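The Kitchen Task

At Storkier, a student robotics club spends a semester on one appliance and two knobs

By Thaddäus Berchtold

The rules of the Addale Challenge take up 43 lines, and only one of them mentions food. It says there will not be any. Teams entering the household division are scored on how well a robot arm operates an ordinary kitchen appliance, and this year the appliance is a microwave oven with two knobs and a door.

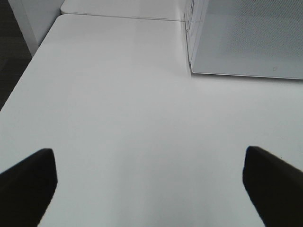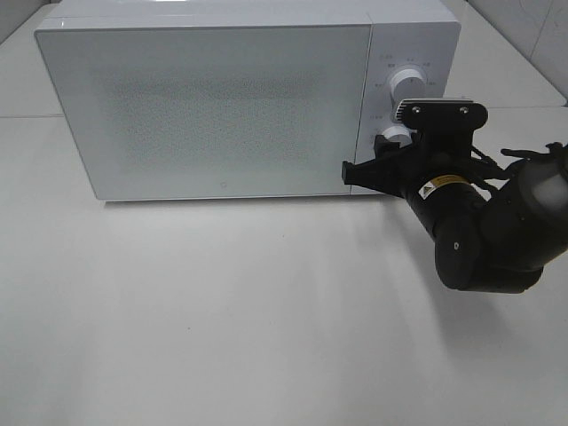 6 min read

The Storkier club has 11 weeks of lab time before the regional round, and it has already used up most of March on the lower knob.

A knob is harder than a button. A button needs a fingertip in the right place and a little force along one line. A knob needs two fingers on opposite sides of a cylinder, closed hard enough to hold and softly enough that the fingers don't walk off the front, and then a rotation whose center matches the shaft. If the wrist turns about a point a few millimeters to one side, the fingers start to drag the knob sideways. The arm's controller reads this as a load, pushes back, and the grip opens up or the appliance slides across the table.

The club's first program ignored all of this. It drove to a stored position, closed, turned and let go. It worked well as long as the oven stayed exactly where it had been when the position was stored. The challenge rules allow the judges to shift the appliance between runs, so the stored position was dropped after the second week.

What replaced it is a learned policy, trained on demonstrations. A student guides the arm through the task with a hand controller while two cameras record, one at the wrist and one fixed beside the table. The joint angles are logged alongside the video. The club set itself a target of 400 demonstrations and has 300 on disk, of which 200 passed review. The rest were rejected for reasons listed in a shared spreadsheet: late gripper close, operator paused, knob not returned to zero, wrong file name.

White on white is the recurring complaint. The table is white, the oven is white, the knobs are white. From the wrist camera, a good part of the view can be tabletop, with very little on it for a vision model to hold on to. The perforated pattern on the oven front has turned out to be one of the more useful features, being darker than what surrounds it and regular in texture. The students discussed putting colored tape on the knobs. The rules forbid markers on the appliance, and the discussion was short.

The fixed view has its own trouble, and occlusion is the main one. When the gripper reaches the lower knob, it covers most of it. The side camera supplies the approach and the wrist camera is meant to supply the last stretch, but the two are not equally reliable, and for a while the policy learned to favor the side view and ignore the wrist. The fix was to black out the side camera at random during training. Success on the lower knob improved after that, and success on the upper knob got slightly worse. The cause of the second change is still open.

Fingers are a separate line of work. The current pair is black, thick and squared off at the tips, and the club likes them for pushing and for edges. On a round knob they make contact along a narrow strip. A revised shape with a shallow groove has been drawn and is waiting for time on the department's printer, which is shared with the Tolentino bridge team until the end of the month.

Scoring at Addale is by stage. A team gets points for reaching the control without touching anything else, for turning the power dial to a named setting, for turning the timer past a named mark, and for withdrawing the arm. Opening the door is worth the most and is optional. Mondard, the school that won last year, skipped the door and took the title on clean dial work. Storkier has decided to do the same for the regional round and to look at the door again if it goes through.

Practice sessions follow a fixed order. The arm is homed, the cameras are checked against a printed sheet, the oven is moved a little, and ten runs are made without changing any code. Changes are written down during the runs and applied afterward. The older members insist on this, having spent the previous season editing between attempts and finishing with no two results that could be compared.

Entries for the regional round close on 10th April. The form asks for a team name, a parts list and a video of one complete attempt without cuts. The parts list is done.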